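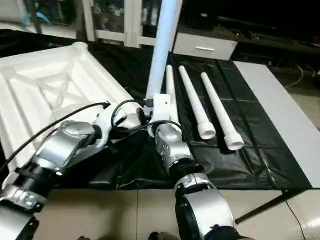
What will the people on the assembly benches do once the new station is running? They will run it, feed it and fix its mistakes, and for a good part of the shift they will be doing other work that we have never had enough hands for.

That was the first thing asked when we put the plan up on the canteen wall in May, and it was a fair thing to ask. I've been wanting to write this one up for the newsletter ever since, because I think it's the most interesting change we've made at the Lachance shop in all the years I've been here (and I was here for the move from the old building, so that's saying something).

For those of you in the office or out on deliveries, the job in question is the frame kit. A molded white plastic frame, a set of white PVC pipes with couplings, and the fittings that hold the whole lot together. We ship it to Jullport, who sell it on to garden centers and schools. It's a good product and it has kept us busy through a very odd stretch. It is also the job that people ask to be taken off. You pick up a pipe, stand it upright, find the seat, push, turn, and pick up the next one. The order on the board this morning was for 772 kits, and anyone who has done a full week of that can tell you exactly where it gets you, right at the base of the thumb.

So now we have a pair of robot arms doing the picking and holding. Calum Purves led the project from our side and Deepika Salian did nearly all of the programming, with help from Boltix on the first setup. I asked Deepika what the hard part was, expecting something about software, and she said pipes. They roll! They slide on a bare table, and when white parts lie on a light tabletop the vision system has a miserable time telling one from the other. The answer to that was a sheet of black plastic spread over the work surface. It cost next to nothing and it did more for us than a whole afternoon of changing settings. It wrinkles, and it shines a bit under the lights, and Deepika would like something matte in its place. If anybody knows a supplier, tell her.

I stood and watched for most of a lunch break last week and I could have stayed longer. There's something very pleasing about seeing a gripper hold a long pipe upright as if it weighed nothing. It's slower than you would imagine. Craig Drummond can beat it easily over ten minutes and has done so, loudly, in front of visitors. Over a whole shift it's a different contest, and Craig will tell you that himself.

Now to what has changed for people. There used to be six of us on frame kits at any one time. There are now two at the station, one laying out pipes and clearing finished work, and one checking fit and dealing with stoppages. The other four have moved to repairs and to the Detamard line, where we had been turning work away. Nobody's hours have been cut and nobody's grade has gone down. Two grades have gone up, with more to come when the next round of training is signed off.

The training has been the best part for me. Fergus Chisholm, who has built more of these kits by hand than anyone in the building, was not keen at the start. He said so at the first meeting and again at the second. Then Deepika asked him to sit with her and explain how he knows when a coupling is properly home, and it took them most of a morning, because he does it by feel and had never had to put it into words. You get a small give, then a stop, and if the stop comes early the pipe is crooked. That is now written into how the arms do the push. Fergus has started calling it "my push" and he's quite right to.

It isn't all smooth. The cables on the arms need watching, and the checklist at the start of the shift now includes a look along the full length of both. We had 13 stoppages in the first full week, most of them down to a pipe laid too close to its neighbor, and the person at the station has to be patient about them. Several of you have said that the job is quieter and a bit lonelier than the old bench, where there was always somebody to talk to across the table. I think that's a real loss and I don't want to brush past it. Torquil Dunbar has suggested swapping places at the station every two hours so that nobody gets stuck there all day, and we start on that with the next rota.

There have been good surprises too. Wrist complaints on the kit job are down to none since the changeover. Returns from Jullport for loose couplings have dropped as well, although it's early and I would like to see a few more batches go out before I get too excited. (I am already a bit excited.)

If you'd like to see the station running, come by at the start of either shift and ask for Calum. Please stay behind the yellow line until he waves you in, and leave your coffee outside. Anyone who wants to put their name down for the next training group can do it on the sheet by the time clock or call extension 1111. You don't need any computer experience. Fergus had none, and he'll be helping to teach this one.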